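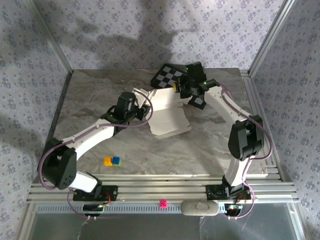
Print this page | E-mail this page

Selling by Post, session 2: Boxes and Packing
Tutor: Gobnait Breathnach, Damadcombe evening classes

Bring your notes from session 1. We start with the parcel itself and leave postage rates until after the break.

Corrugated board is a wavy sheet of paper glued between flat ones. The waves are called flutes. A box is strongest when the flutes run up and down the sides, so when you cut down a larger box to make a smaller one, check which way they run before you start. Single wall board will do for clothes, books and most toys. Use double wall for anything heavy or brittle.

White board costs more than plain brown and shows dirt sooner. Some sellers like it for gifts. The whiteness tells you nothing about the strength.

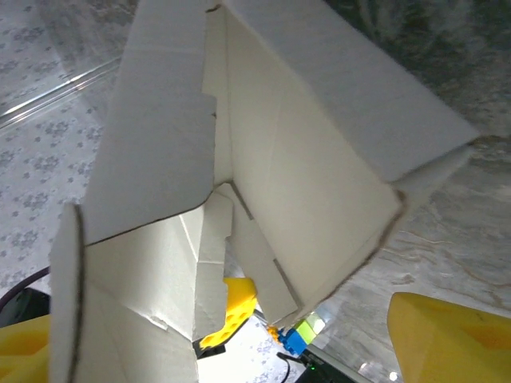 White corrugated board. The inner layers show brown at the edges.

Reusing boxes is fine if the corners are sound. Press each corner with your thumb - if it gives easily, put the box in the recycling. Take off or cover all old labels and barcodes. A sorting machine may read the wrong one, and the parcel goes back to where it started.

Leave space on every side of the item for padding. Crumpled paper works well if you pack it tightly. Close the box and shake it gently. If anything moves, open it and add more.
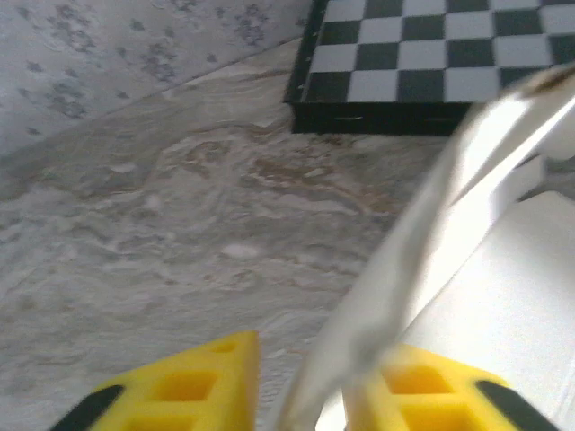

Do I need to put the item in a plastic bag as well?
It depends on what you are sending. Paper, cloth and anything with a printed finish should be wrapped against damp, and a paper bag inside a well-taped box is often enough for short journeys.

Measuring comes next. Write down length, width and depth in that order, using the outside of the closed box, and round up. Keep a list of the sizes you use most.

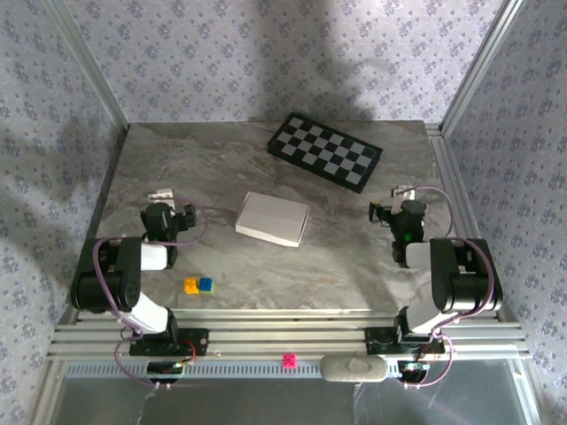
Carriers charge by size as well as weight, so the shape of the item should decide the shape of the box. Square, flat things are the easiest to plan for. A chessboard like the black one at the back of the table wants a shallow box, closer in shape to the white one in front of it than to a cube. Pad the corners first, then the faces, and send the pieces in a bag of their own.

Homework: pack one item of 2 kg or less and bring it on Saturday. Florante Agbayani will have the scales and a tape measure. Allow 30 minutes for weighing.

Print this page | E-mail this page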